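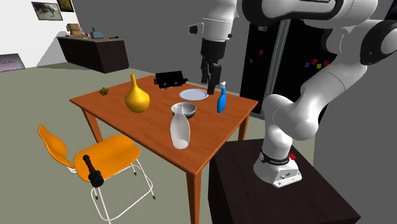 Week 7: Setting a table for a still life

Welcome back, everyone, and thank you for the sketchbooks, which I have very much enjoyed going through (a few are still with me, so please don't panic if yours hasn't come home yet). This week we leave drawing single objects and begin on arranging several, and I hope you'll find it as absorbing as I do!

Start with the table before anything goes on it. Turn it so that a corner comes towards you and you'll find that the two edges lead the eye back into the room, whereas a table seen square on gives you one long flat line to deal with. Neither is wrong — Besnard, our study text, prefers the square view and spends over 10 pages saying so — but do try both.

Next, choose a tall thing and a low thing. Put them down, walk away, make some tea, come back. Look at the gap between them as a shape of its own and draw that first, lightly, before either object. Warm wood will throw a little of its colour up into whatever stands on it, so leave your shadows open until you've had a proper look. 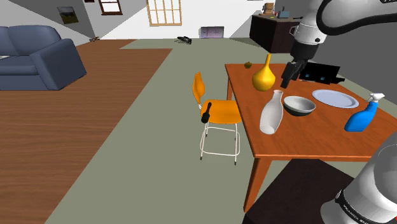 Clyde Schumacher wrote in after the last session to say that he always gets lost in the gaps and would sooner draw the outlines first, then check the spaces afterwards. I think that's perfectly sensible, Clyde, as long as the checking really does happen, and I know how easily it slips when the light is going.

For next time: three small arrangements in pencil, no more than 900 seconds on each, and please read the Besnard chapter on edges. The Trernness room is ours again in July.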